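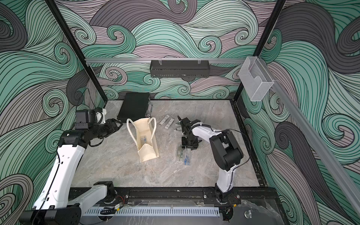
Melati Purba asked whether the marble pattern on the tabletop was final or whether the plain gray sample was still being considered, as the cleaning sheet could not be issued until the surface was fixed. Slamet Pangaribuan confirmed that the marble pattern was final. The plain sample has been returned to Collunach and the sheet can go out.

MINUTES - FIT-OUT MEETING, TABLE AND WALL FITTINGS, DOSTUVIS

Present: Danang Sinaga (chair), Zahira Osman (minutes), Melati Purba, Slamet Pangaribuan
Apologies: Larasati Sitompul (written comments received, see items 3 and 6)
Start: 2 p.m.

1. Minutes of the November meeting

Accepted with one correction. Under "Rails", the word "steel" should read "aluminum". Zahira to reissue the page.

Matters arising: the Wattimena delivery note is still missing its second sheet. Slamet has written for it. Carried forward.

2. Tabletop

Following Melati's question, the meeting went through the surface in more detail.

Slamet reported that the gray marble pattern hides pencil marks and light scuffs better than the plain sample did. Danang considered this a disadvantage as well as an advantage. Small pale items, thread ends and the clear tape used on bag tags are harder to find on a veined pattern than on a flat gray. Melati agreed and said she had twice left tape on the surface without noticing.

Agreed that tape for tags will be changed from clear to colored. Color to be chosen by Melati. It should not be green, teal, gray or mauve, all of which are already in the wall panels.

Cleaning: damp cloth, then dry cloth. No abrasive pads. The spray used on the shelving in the corridor is not to be used on the table until Collunach has answered in writing. Danang asked that the bottle be moved out of the same cupboard. Done during the meeting.

Edge sealing was raised by Zahira. Left open. The supplier's sheet refers to a sealing strip but does not say whether it is included in the price or ordered separately.

3. Wall panels

Larasati's comments were read out. She finds the pattern too busy for a work area and asked that a plain alternative be priced. She notes that the swirls are large, that each band carries several black lines, and that the eye is drawn to the corners, where the curls carry on from one wall to the next. She has no objection to the colors.

Slamet replied that the match at the corners was requested in the original order, and that a good deal of the fitting time went on it. Replacing one panel alone would break the run. If the pattern is changed it should be changed on all walls together.

Melati said she had stopped noticing it after a few shifts.

Danang asked whether the black outlines made it difficult to judge if something hung on the back rail was straight. Slamet thought it did. A curved line behind a straight fitting gives the impression that the fitting leans. He now uses a level and does not trust his eye. Zahira had the same difficulty with the basket and moved it several times before measuring.

The meeting considered three courses: leave the panels as fitted; replace all with plain mint; or place a narrow plain strip behind the back rail. The third was thought to be the cheapest but would interrupt the pattern in the one place where everyone looks. No vote taken. Slamet to obtain a price from Feturcombe for plain panels on all walls, for information only, and to circulate it before the next meeting.

Spare stock: 2 spare panels are held in the Wattimena store. They are to stay flat. They were found standing on end in November and one has a slight bow, which may come out if it is weighted.

4. Back rail and hanging basket

The black perforated basket is to remain near the middle of the back rail. Danang had proposed moving it toward the left corner. Melati objected that anything at the corner is close to the post and that the clips need clear rail on either side to be released. Proposal withdrawn.

Discussion of the clips took some time. The basket hangs from small clips at its top edge and the whole load passes through them. The supplier gives no load figure for the clips, only for the rail. Slamet suggested that until a figure is received the basket be used for light items only. Agreed. Light items were defined as tags, tape, string, pens and folded tissue. Scissors excluded, also the hole punch.

Zahira pointed out that the perforations let pen tips and string ends through. A liner was suggested. Card would do for a trial. Felt was also suggested and was not supported (dust). Melati to cut a card liner to the inside length of the basket and report on whether it slides.

The basket is long and narrow, and the present tags can only be stored in it on edge. This was thought acceptable. Slamet asked that the tags be filed with the hole toward the right. Agreed, although Danang wished it noted that he saw no difference.

5. Acrylic holder

The clear holder is mounted where the back rail meets the right-hand rail. Its purpose was queried. The order form describes it as "general", and the label list gives it no contents at all.

Melati proposed folded packing slips, with the curved cutout at the front used to pick them out. Slamet proposed leaving it unassigned until the slip format has been settled. Slips in the present format are cut from sheets and the size varies a little from batch to batch. Danang preferred an assignment now, on the ground that an unassigned holder fills with receipts.

Agreed: slips, on trial. Zahira to add it to the label list. The label goes on the side face, low down, and must not cover the cutout.

Clear acrylic marks easily. Dry cloth is not to be used on it. The cleaning sheet should state this separately, as it differs from the instruction for the table.

Position: there was some discussion of whether the junction of the rails is the correct place. Slamet stated that the bracket could be shifted along the right-hand rail if needed but that the fixing at the junction was firmer. Left as is.

6. Canvas bags

The order stands at 277 bags, cream canvas, unprinted. Larasati's written comment asks that the bags be packed standing up with the handles folded to the inside. Melati has tried this and reports that the bag does not keep its shape with the handles inside unless something is already in the bottom. With the handles outside it stands better but the handles fall forward over the opening.

Three methods to be compared:

(a) handles inside, flat card in the base
(b) handles outside, laid down to either side
(c) handles outside, clipped together

Each method to be tried on 12 bags. Same contents throughout: folded cloth, notebook, slip. Record the time per bag and whether the bag had to be straightened. Melati to draw up the form. Zahira noted that the form used in the summer had no column for remarks and people wrote in the margin, so a remarks column should be added.

Position on the table: bags to be set toward the back, below the rail, with the opening kept clear of the basket. Danang asked for a mark on the table surface. Slamet was against any adhesive mark until Collunach answers on the surface (item 2). A loose paper template can be used in the meantime.

Cream canvas shows dirt. Bags are not to be set down on the corridor shelving or on the floor. Any bag with a visible mark is put aside and goes to the sample box - it is not turned around and packed.

Lint: the bags shed a fine fluff when first unfolded. Shake out away from the table. Melati has a lint roller on order.

7. Posts

The black posts at the rear corners collect dust along their full height. Added to the cleaning sheet. Frequency to be the same as the rails.

Slamet reported a cap missing from the upper end of one post. He believes it is in the parts tin. To be looked for before a replacement is ordered.

8. Lighting

Deferred. Larasati to be present for this item.

9. Budget

The panel invoice from Feturcombe has been approved. The Collunach invoice is held pending the answer on edge sealing. Danang asked that the two suppliers be entered on separate lines from January onward, as the combined line could not be reconciled.

10. Other business

The parts tin has no lid. Zahira has a box that will fit.

Slamet asked that people returning the level put it back in its sleeve.

Actions

Zahira - reissue corrected November page; add holder to label list; bring box for parts
Slamet - Wattimena delivery note; Feturcombe price for plain panels; clip load figure; post cap; written answer from Collunach on spray, adhesive and sealing strip
Melati - cleaning sheet; colored tape; card liner; form for bag trial
Danang - budget lines
Larasati - notes on lighting

Closed at 4 p.m. Next meeting in December, same room, bag trial results to be circulated beforehand.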